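Gudosar Opens Bedding Repair and Reuse Program in Niltmont

By Malsha Karunaratne
November 19, 2021

NILTMONT – Gudosar, a nonprofit that supplies household goods to families moving into their first permanent home, has opened a bedding program at its Siriwan building. The program takes in used quilts and padded mats, checks them, mends them where needed and gives them out at no charge.

Gudosar has handed out beds and kitchen sets for 11 years. Until now it bought most of its bedding new. Families often asked for something warmer and thicker for children's beds, and the organization had very little of that kind to give.

In a trial run that ended this fall, the program received 345 pieces of bedding. Most needed only washing or a few minutes of hand sewing. Pieces that could not be repaired were cut up for patches and stuffing.

"We get a lot of good quilts that were outgrown," said Oranuch Tanasarn, who manages the program. "A child turns eight and wants something plain. The quilt still has years left in it."

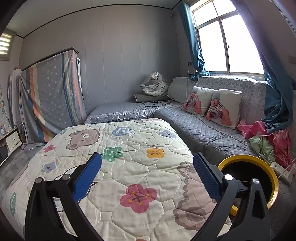
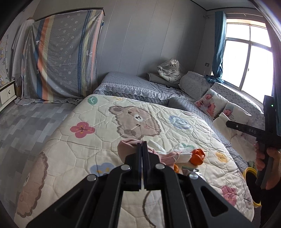

Children's bedding is the part of the program with the longest waiting list. Each piece is spread out at full size before anyone decides what to do with it, and the stitching is checked by hand from one end to the other. Quilting in small closed shapes, like the irregular pattern on the cream bedding with the bears and flowers, takes longer to check than straight rows. It also makes a repair easier to plan – a broken line of thread can be restitched along one shape and tied off there. Prints are left alone even when they have faded. Tanasarn said families choosing for a young child tend to go for animals first and color second.

The bed surface must be cleared before a piece is folded. Small things get left on top of bedding during sorting, and in the trial several ended up folded inside and sent out with it. Staff now check both sides and run a hand along the seams before the piece goes on the shelf.

The sewing work is done in two rooms on the second floor of the Siriwan building. Gurkasari, a Niltmont fabric shop, is providing thread, batting and needles through the end of December. The shop will also accept donated bedding at its front counter during regular hours.

Gudosar is asking for twin and crib sizes in particular. Items should be washed and fully dry. Small tears and loose seams are fine. The program cannot take electric blankets, feather pillows or anything with mold. Donors with more than five pieces should call ahead so that shelf space can be set aside – the storage room holds 13 racks, and most of them are in use.

Families who would like bedding can ask their Gudosar housing worker to add it to their list. There is no separate form.

We use cookies to improve your visit to this site. By continuing to browse, you agree to our use of cookies. Accept | Settings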